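Search tips and how-tos... Go

Screwdrivers — sorting out the pile

Short one, typing this between jobs. Beatrice Kashindye wrote in asking how to stop screwdrivers taking over the bench. Same problem in my shop for years. Fancy rack from Menen, 33 dollars, hated it. Slots too tight for the fat handles. Gave it to Victor.

What works now is a plain plastic tray. Rounded corners, no dividers. Bright color if you can get one, easy to find under a heap of rags.

First thing, get every driver out on the table. Drawers, glove box, the kitchen junk drawer, all of it. Spread them so you can see the tips. 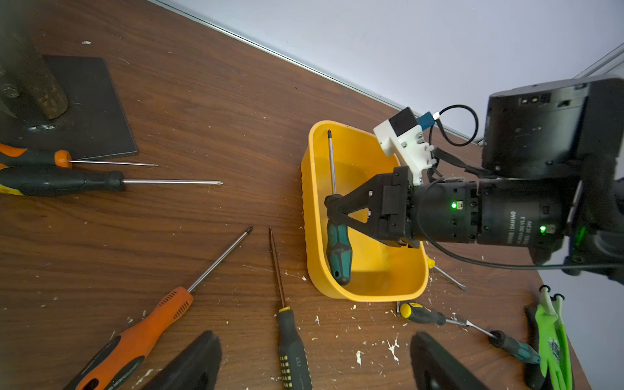 Yellow tray, teal handle in it. The rest out on the table.

Then go through them one by one:

— Look at the tip. Phillips with chewed up wings goes in the scrap can. It'll only wreck your screws.
— Flat blade rounded at the corners, touch it up with a file. Go slow, dont let it get hot.
— Wipe the shaft with a rag and one drop of light oil. Then wipe again with a dry bit, oily ones pick up grit.
— Sticky handle? Dish soap and warm water, old toothbrush. No acetone, it eats some plastics.
— Duplicates go to the car or the kitchen. I keep 6 at the bench and that's plenty.

Rust spots: white vinegar on a rag, leave it wrapped 20 minutes or so, scrub, rinse, dry right away. Only the metal end. Fine steel wool for whats left.

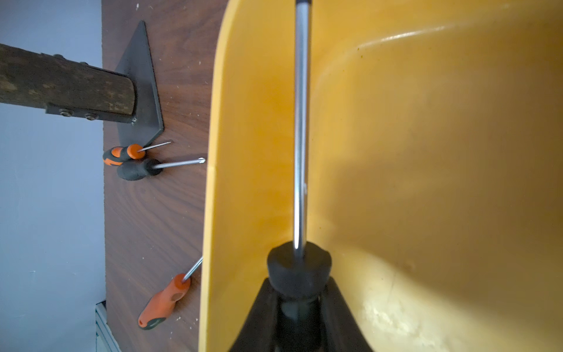
Handle down or handle up, people argue. I go handle down in a deep bin, so I can read the tips without digging. Laying flat is fine in a shallow one. If small kids come in the shop then lay them flat and put a lid on it, or get it up on a high shelf.

Clean the bin too while your at it. Sawdust and metal bits collect in the bottom. Tip it out over the trash, damp cloth, dry cloth. Scuffs wont come out of old plastic, leave them.

Tumaini Nzioka puts a square of rubber shelf liner in the bottom of his. Stops the rattling when he carries it. Trying that next, got a roll left over from the kitchen drawers.

Pliers next time, when I find them all.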